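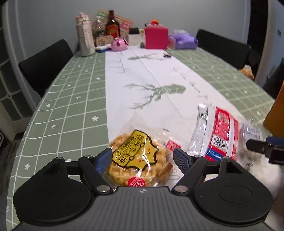
Waffles in a clear wrapper with a yellow label and a round red sticker that says 32.

Every summer the town of Clovley has its lantern festival, and every summer I hear the same complaint, that there are too many visitors and not enough people who carry. I have lived here long enough to hear it in two languages. I want to write why I think the complaint is wrong, or at least why it is directed at the wrong people.

My first year I was a visitor too. I stood behind a rope near the bridge, I ate something sweet from a stall, and I went home by the last bus at 10 in the evening. I did not understand the songs. When the big lantern from the Sekcombe side came around the corner, an old woman beside me took my sleeve and pulled me back half a step, and then she kept holding it until the lantern was gone. She did not say a word to me. I think I moved to this town partly for that hand on my sleeve.

The next years I asked if I could help. The answer was friendly and it was always the same: the lines are full. Each big lantern needs 22 carriers, and the places pass inside the families. If a cousin moves to the city, he comes back for the weekend and carries. If he cannot come, the place stays empty and the others carry more. I have seen a lantern go up Haddad Street with two empty places on the left side, leaning like a tired man, while 50 strong people stood on the sidewalk and took photographs.

Then the local paper writes that the young have lost interest. Last time it printed that 537 people had signed to shorten the route. I do not blame those who signed. The hill is steep and their shoulders are older now. But a shorter route is a strange medicine for a lack of shoulders.

I know the argument on the other side and I respect it. A festival belongs to somebody. If anyone can buy a coat in the morning and carry in the afternoon, it becomes a kind of ride. In my own country I saw this happen to a harvest procession which I loved as a child. First came the sponsors, then the seats with numbers, and in the end the drummers had to wait for a signal from the sound technician. I would not wish it to Clovley.

Between a closed door and a ticket office there is still much room, though. In Drallomis, which is a smaller town with an even steeper hill, a newcomer may carry after he has come to the winter evenings for two years. These evenings are cold and boring. One repairs paper, one boils glue, one learns the songs badly. Those who only want the photograph stop coming by February. The ones who stay know how to step when the street turns, and the families know their names.

I went there in March to see how it works. I was given a brush before I was given a chair. Nobody asked me where my grandfather was born – they asked if I could come again the next month. I said yes, and I have been going since then, one hour each way, to glue paper on a lantern that is not from my town.

I would rather do it here. I would do the two winters without any promise at the end, and I know other people on my street who would do the same, if someone opened the shed and let us in.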